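3.2 Scene reset and acceptance rules

Every episode in the Nallis set was recorded under one written protocol, drafted at the Embridge site and later adopted at Sulness. An operator may not begin until the scene sheet has been read through and the task objects are on the table. Objects that are not part of the task are allowed, but they must be listed.
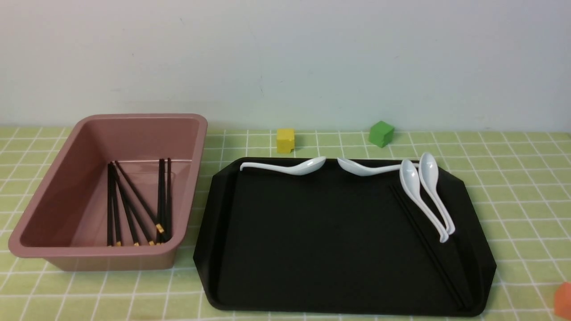 We define a placement as valid when the object rests inside the rim of the target and is no longer touched by the gripper. Orientation is recorded but not scored. This matters most for tableware: soup spoons laid along the back of the tray and spoons laid front to back both pass, as do black chopsticks that are hard to make out against a black surface. Blocks standing outside the tray are logged as distractors and must not be moved during the episode.

Low contrast between object and support caused most disagreements between reviewers in the June pilot. We therefore require a view from the wrist as well as one from the head before an episode is accepted. Reviewers check the wrist view for a marking that gives the object away – a band, a tip or an edge – and reject the episode if they find none. 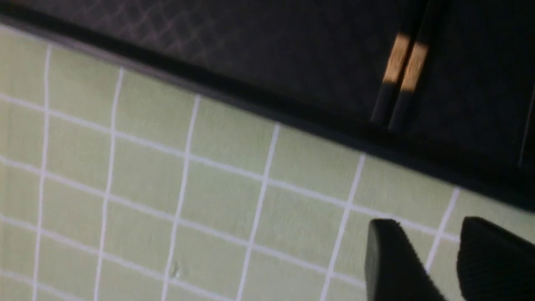
Figure 2. Wrist view of two black chopsticks with golden bands on a dark surface; gripper fingers at lower right.

Of 2,422 episodes submitted, 2,282 were accepted under these rules. Rejected episodes were kept in a separate folder and were not relabeled. Following Jacquet practice, changes to the protocol take effect only at the start of a new batch, so that no batch mixes two versions of the rules.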